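4.2 Reset and Staging Rules for Two-Arm Tabletop Tasks

The procedure in this section governs how a tabletop station is prepared between recorded runs. It was written for the Trinduvby stations and later adopted with small changes at Jemham. Earlier drafts treated the reset as part of the task script. We moved it into a separate document after Lorente found that operators at the two sites had read the same script in different ways, mostly in regard to where objects should stand and which arm should move first.

A run is valid only if it begins from a declared start state. The start state has four fields: the pose class of each arm, the state of each gripper (open, closed on nothing, or closed on a named object), the list of objects on the table, and the contents of any vessel. Free-text notes are allowed but do not count toward validity. Operators may not change the field names. If an object is not in the list, it must be off the table before the operator presses the start pedal.

Gripper state is recorded separately for each arm. A start state with one gripper open and the other closed on a container is permitted, provided that the container stands on the table surface and is not held above it. Starting with a load in the air was dropped from the rules in September. Small changes in grip force during the idle period had moved the load before the first command, and the logs gave no clean way to separate that drift from motion in the task itself.

Vessels that hold liquid need more care. The level must be low enough that a light knock to the rim does not spill it, and no powered connector may lie on the cloth within the spill zone, defined as a circle of radius 23 cm centered on the vessel. Hoses and cables that belong to the arms are exempt if they are rated for splashes. The operator checks the cable loops by eye before each session. Figure 6 shows a station with both arms at the table and a bowl between them.

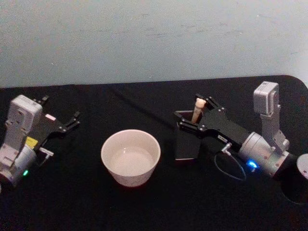 Which arm moves first when both grippers can reach the same object?
The arm whose gripper is already closed on an object has priority, and the other arm stays outside the shared zone until that object has been released or carried clear. If neither gripper is loaded, the left arm moves first.

Figure 6. Two-arm station with dark table covering. The left gripper is open; the right gripper is closed around a small black container.

The priority rule is simple on purpose. Jardine proposed a version in which the arm with the shorter path moved first, and this was tested over 147 runs on the Geddes controller. Mean run time fell slightly, but operators could no longer predict which arm would start, and several stopped the run by hand when the motion surprised them. We count an avoidable manual stop as a failure of the procedure, so the fixed order was kept.

Table covering is also specified. The cloth must be matte, of one color, and larger than the working area on all sides. Light wrinkles are accepted. A fold that can catch a fingertip is not, and the operator must smooth it by hand with both arms in the hold state. Tape may be used only at the outer edges. Where dark objects are placed on dark cloth, the object list must say so, as contrast is a known factor in later grasp errors and reviewers need to be able to filter on it.

Status lights are not accepted as proof of a safe state. The color assignments differ between controller versions, and an operator who moves from one site to the other may read a color wrongly. The hold state must be confirmed on the Groleo console, which reports each arm by name, before any hand enters the working area. This rule has no exceptions, including for quick corrections to the position of a light object.

Arm labels must match the names used on the console. A label that has come loose is replaced before the next session, and the change is entered in the station log with the initials of the person who made it. Labels on the fingers themselves are not allowed, because they wear off and leave residue at the contact surface.

The full reset is repeated after every 10 runs even if no fault has been seen. Partial resets, in which only the objects are returned to their places, are enough between the others. Fingertips are inspected at each full reset and replaced after 3,000 grasp cycles or at the first visible chip. The cycle count is taken from the controller and is cleared only when both fingers of a pair are changed together.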